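Pirkov delivery robot programme

The Pirkov delivery robot programme is a plan for buying and operating small wheeled robots on the office campus of Pirkov. It is known mostly for its budget method, which separates the price of the robots from the cost of preparing the ground on which they drive. The method was written by Žofie Mikuš, an economist, together with the engineer Dalibor Čierny.

Background

Before the programme, letters and small parcels were moved between the buildings by a van hired from the firm Sikora. The contract for the van was to end in September, and the campus management asked for a comparison between a new contract and the purchase of robots. The first offer, from the supplier Diketent, included the vehicles and the chargers but did not include mapping, insurance or spare wheels. Mikuš considered that such an offer could not be compared with a yearly hire price, and she proposed a survey of the routes before any order was made.

Route survey

The survey was done with one robot on loan, named Plaritz. It drove on the paved ground between the buildings while other traffic was using it. Čierny noted the kerbs, the joints of the paving, the edges of the lawns and the places where riders cross or pass the robot. From these notes a route was put in one of three price classes: open, shared or difficult. A shared route needs a lower speed, and therefore more vehicles for the same number of parcels.

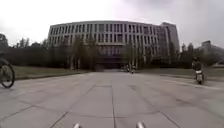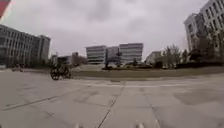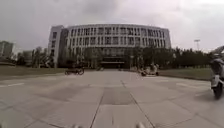 Paved ground at Pirkov, shared with people on two wheels, as recorded from the robot.

Budget

The budget has 4 parts: vehicles, ground works, staff and reserve. Vehicles include the robots, the chargers and a set of wheels for each robot. Ground works cover ramps at the kerbs and a dry storage room with electric supply. Staff means the hours of the person who watches the robots from a distance and goes out when one of them has stopped. The reserve is kept for repairs after the guarantee has ended.

In the survey, 545 crossings of the paved ground were recorded. The robot had to stop for a rider or a pedestrian in 69 of them. Mikuš used this proportion to calculate the waiting time, which the supplier's offer had counted as zero. With the waiting time included, the plan was changed from one robot to 2, and the second charger was moved to the main budget from the list of optional items.

Purchase

The order was divided into two stages. The first robot was to be paid for on delivery, and the second only after the first had worked through one winter. The contract also fixes the price of batteries for the length of the guarantee. The ramps were ordered separately from a local builder, as Diketent does not carry out ground works.

Criticism

Some tenants of the campus objected that the survey was made in daytime only and gives no information on evening traffic. Čierny accepted this point and recommended a second survey before the routes are extended. The question of who pays for clearing snow from the shared routes remains open.

See also: Fleet planning; Total cost of ownership; Sidewalk robot

Last edited Feb 7, 2026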